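Livness Library Catalog Project
Progress report to the Skevitz Fund, second reporting period
Prepared by Helju Lukoševičius, project lead

This report covers work on the shared catalog from the end of the first period through October. It follows the headings in the grant agreement. Spending is reported separately on the Fund's own form.

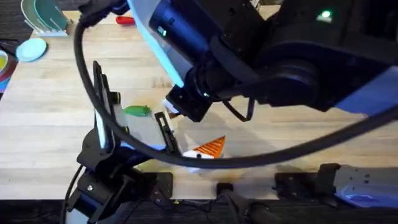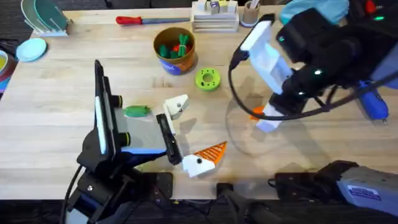
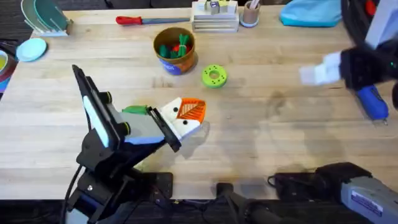 1. Merging duplicate records

The old catalog held many separate records for the same edition, mostly where a publisher's name had been entered in different ways or left as "not available." We planned to clear 295 groups of duplicates in this period and cleared all of them. Each group now has one main record, and the old record numbers redirect to it, so links saved by readers still work.

Textbooks were the slowest part. A main volume, a brief version and a custom version made for one college often share most of a title and sometimes a cover. We do not merge these unless the page count and the ISBN both match. Where the ISBN is missing, the record stays separate and gets a note. This leaves more records in the catalog than we first expected, but readers were ordering the wrong version and the branches asked us to be strict.

2. Descriptions

Many records imported from the Windix file had a description belonging to another book. The cause was a shifted column in the original export. Windix sent a corrected file on a Tuesday and we loaded it the same week. We then checked 100 records by hand against the books on the shelf. Three still had the wrong text and have been fixed. All three were multi-volume works, so we are now checking the rest of that group.

Records with no usable description have been left blank. Staff can add a short one from the book's own contents page.

3. Search

Edition number and format can now be used as filters. Searching by publisher works, but it does not yet bring together earlier and later names of the same firm. Strazds, who supply the search software, have the change on their list for the next release. We have not been given a date.

Accented letters in author names were being dropped when a reader searched without them. This was fixed early in the period.

4. Staff training

Five branches have finished the cataloging course. The remaining branch, Livness East, moved its session when its reading room closed for floor repairs. The handout was rewritten after the first session and is shorter. The section on series titles still gets the most questions.

5. Problems and changes

The scanning of title pages is behind. The work was set for one person two mornings a week and needs more than that. We would like to move unspent travel money to this line and will send the request with the spending form.

6. Next period

Finish the check of multi-volume works. Hold the Livness East session. Load the pamphlet list, which is typed but not proofread. Test the publisher search if Strazds deliver it in time.

A copy of the merging rules is attached.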